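Subject: Re: [kitchens] Oiling a wood worktop next to an inset sink
From: Montserrat Marín

On Wednesday the Lerkville group wrote:
> We have 60 ml of Wadik oil left. Is one coat enough by the
> sink, and does the washing-up have to go elsewhere meanwhile?

One coat is not enough. End grain at the sink cut-out takes up far more than the flat surface. I would allow three thin coats, wiped off after 50 minutes each, and buy another tin.

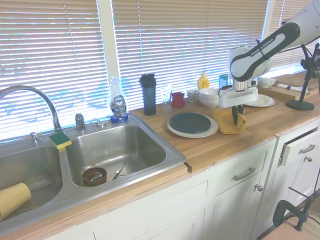
As for the washing-up, yes, clear it all off first, including anything parked behind the taps. Plates and mugs left standing on butcher block hold water under the rim and leave rings. A folded towel is worse – it keeps the wood damp underneath. Sand any rings with 60 grit, then 120, before oiling.

The sealant round the basin is a separate job. Tikkanen's neutral-cure type has held up well for me.

M. Marín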